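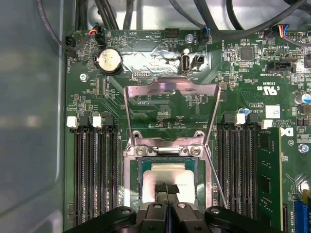
HDMI run to the back of the hall, converters or one long cable?

iolo_edwards
Saturday, September 21, 2024
I record plays and concerts in a school hall with a camcorder at the back and a switcher next to the stage. The camcorder only has HDMI out. The cable path is 25 meters once it goes up the wall and along the balcony rail. For the last show I used a cheap passive HDMI cable and the picture dropped out whenever someone walked on the balcony stairs. At 720p it held up better but I still lost it twice.

I'm looking at two options. One is a pair of Clurivmont HDMI to SDI converters with coax between them. The other is a Predmont active optical HDMI cable, one piece, no boxes. The price is close enough that it doesn't decide anything. I only need 1080p at 60 and I'd like embedded audio from the camcorder as a backup track. Which would you get?

sayhayes
SDI. The connectors lock, the coax can be stepped on within reason, and if it fails you can buy more anywhere. HDMI plugs fall out. That may be most of your dropout problem on the stairs.

m_malik
I'd go the other way. I have been using an active optical HDMI cable in a lecture room for two years and it has been fine. Plug it in and forget it. Converters need power at both ends, and the little wall warts come loose as easily as an HDMI plug does. You are adding two boxes, two power supplies and four connections to fix one cable.

Note that optical cables only work in one direction. The ends are marked source and display. Check before you tape it down.

sayhayes
"Plug it in and forget it" is fine in a lecture room where it stays in the wall. Iolo is putting this up and taking it down. Fiber doesn't like being coiled tight, and when one end breaks you throw the whole thing out. With coax you cut off the bad end and crimp a new one.

m_malik
Most people don't own a crimp tool.

sayhayes
Most people can borrow one.

iolo_edwards
It does get taken down after every show. I don't own a crimp tool. There is an outlet at the balcony and one by the switcher, so power is okay at both ends.

dario_dl
What is the camcorder sending? Some of them put out 1080i by default, or 59.94 when the rest of your gear is set for 60. Before you spend anything, take the switcher up to the balcony and connect it with a short cable. If that drops out too, your problem isn't the length.

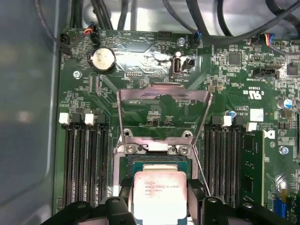
Also look at the HDMI socket on the camcorder itself. If it's mini or micro, get a short adapter lead and tie it to the tripod so the long cable isn't hanging off the camera. I lost a socket that way and the repair cost more than the camera was worth by then.

iolo_edwards
It's a full size socket. Output is set to 1080p 59.94 and the switcher is set the same. I did try a short cable at home and it ran for a whole evening with no trouble. I didn't have anything tied to the tripod.

PrysV
I had the Clurivmont pair for one season. They work, with some complaints:

The small one on the camera side gets quite warm. Don't put it in a closed bag.
The power lead on mine was a plain barrel plug with no lock. I taped it.
There is a row of dip switches on the side for audio. Out of the box mine was not passing audio from the HDMI side and I had to move one. The sheet in the box explains it, in very small print.

I sold them and bought the Zuddale ones, which take power over USB-C. I run the camera end off a battery bank. No audio switches to deal with. They are a bit more money and I think it's worth it for the power alone.

m_malik
So you bought converters twice. That supports what I said.

PrysV
I bought them twice because I wanted a better power lead. I never lost a picture with either pair.

dario_dl
One more thing about cable. For 1080p60 you need 3G-SDI, so the converters have to say 3G on them, and the coax should be rated for it. Old composite video coax with BNC ends may look the same and will sometimes work for a short length. At 25 meters I wouldn't trust it. Get proper 75 ohm cable. Some cheap BNC leads sold for radio use are 50 ohm and the listings don't always say.

sayhayes
Agree with that. And buy it longer than you think. If the path measures 25, buy 30. You want slack at the camera so you can move the tripod.

m_malik
No argument there, and it applies to my cable too. I'll give you the crimping point for gear that gets coiled up every time. I still think it's a lot of parts for one camera. If there were a way to leave the cable in place on that rail I'd say optical every time.

iolo_edwards
Leaving it up isn't allowed. I asked about that in January.

I think I'm going with the Zuddale pair and a 30 meter coax. Is there any delay added by the converters? The sound desk feeds the switcher directly, so picture and sound arrive by different paths.

PrysV
Too small to notice with mine. The switcher and the camera itself add more. Record someone clapping from the balcony position and set the audio delay on the switcher until it lines up. Mine ended up at 2 frames for the whole chain, yours will be different.

dario_dl
Do the clap test at the stage, with the camera zoomed in on the hands. The backup track from the camcorder will be late because of the distance to the balcony, so don't line up to that one.

iolo_edwards
Good, will do. Next show is on the 17th so there's time to get it all and run it for an evening first.

sayhayes
Bring the old HDMI cable along anyway.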